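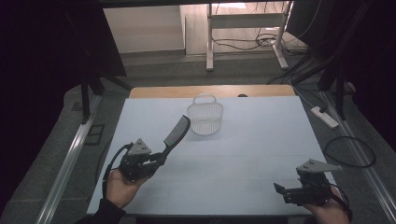
*Black comb and white perforated basket, small-items bench.*

### Small items: baskets, combs and the new count

The small-items bench at Troltgate has moved to open baskets for combs and other loose grooming stock, effective April 5, 2021. The lidded tubs used since December are withdrawn. Please return any still in the back room to Emanuel Radu, with the old labels removed.

The replacement is a small oval basket in white plastic with finely perforated walls and an arched handle. We chose it over the square Dilto tray for two reasons. The contents can be checked through the sides without lifting anything out, and the handle lets a full basket be moved with one hand. The Dilto tray holds more, but it has to be carried level and it collects dust in the corners.

Combs are the awkward item. A fine-toothed comb laid flat on the bottom of a perforated basket can catch a tooth in the wall, and a caught tooth bends when the comb is pulled out. The procedure is as follows:

- Hold the comb by the grip end, never by the teeth.
- Bring it in over the rim, to one side of the handle.
- Lower it until the grip end touches the bottom, then let the toothed head lean on the rim.
- Combs with a colored strip along the teeth go in the same way. Check that the strip is not lifting before the comb goes in.

No more than 28 combs to a basket. Above that the heads cross and the stack has to be taken apart by hand.

Keep one basket on the board at a time, toward the back, and leave the front clear for handling. Full baskets go to the shelf on the left. The handle stays up on the board and folds for nothing - it is fixed, so allow for its height when setting shelf spacing. Two shelves in the Maltau unit are too low and have been marked.

Stock after the change is 1,484 combs, against a reorder level of 1,000. No order will be placed this month. The next delivery from Nørgaard will arrive in cartons and should be transferred to baskets on the day it is received.

Cleaning is unchanged apart from the baskets themselves. Rinse them under warm water, shake, and stand them upside down on the handle side to drain. A soft brush clears the perforations. Solvent wipes are for the board only - they cloud the plastic.

Unnur Gunnlaugsson has the revised label sheet and will replace any basket with a cracked rim. Leave damaged ones on her desk with the label still attached.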